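Hiring the Falcão Room: frequently asked questions

How do I book?
Fill in the enquiry form or ring the Plodau office during business hours. Érica Conceição handles bookings and will reply with available times and a quote. A booking is confirmed once the deposit is paid and the signed hire agreement has been returned.

How many people does the room hold?
30 seated at tables. Standing numbers are higher, but you need to ask us first so we can check the floor plan against your set-up.

What does it cost?
An evening hire is $235, including GST. Daytime rates depend on the length of the booking. Set-up and pack-down time count as part of your hire period, so allow for both when you choose your hours.

Can we bring our own food and drink?
Yes. Outside caterers are welcome if they can show a current food business registration. You can also self-cater. The kitchenette has a fridge, a microwave and a sink, but no oven.

Is glass allowed?
Not in the courtyard. Plastic wine glasses are fine in all areas.

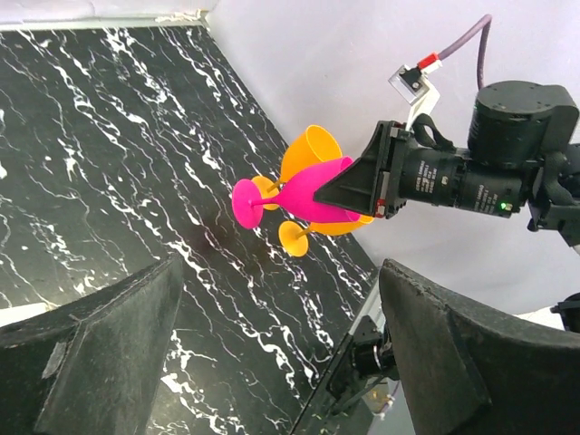
Can we serve alcohol?
You may serve it to your guests at no charge. If you want to sell drinks, or include them in a ticket price, you will need a limited licence. Apply early and email us a copy before the event.

When do we have to finish?
Music goes off half an hour before the end of your booking. There are neighbours on both sides and complaints are passed on to the hirer.

What decorations can we use?
Freestanding decorations and table pieces are fine. Please don't use sticky tape, pins or removable hooks on the walls, as they mark the surface. No confetti, glitter or smoke machines. Candles must be battery operated.

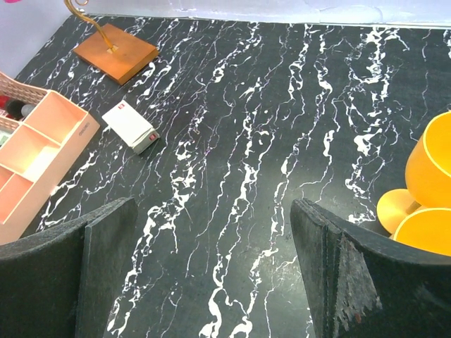
Anything you bring in has to go home with you the same night. We have no storage, and items left behind are kept for 5 days before they are thrown out.

What if we need to cancel?
Let us know in writing. We refund the full deposit if you give us more than 2 weeks' notice. After that the deposit is kept, though you can move to another date once at no cost.

Is there parking?
Street parking only. The loading bay on Callent Lane can be used for drop-off.

Who do we call if something goes wrong on the night?
Gervásio Mendonça is the after-hours contact. His number is on your confirmation email.

Last updated 12 June 2021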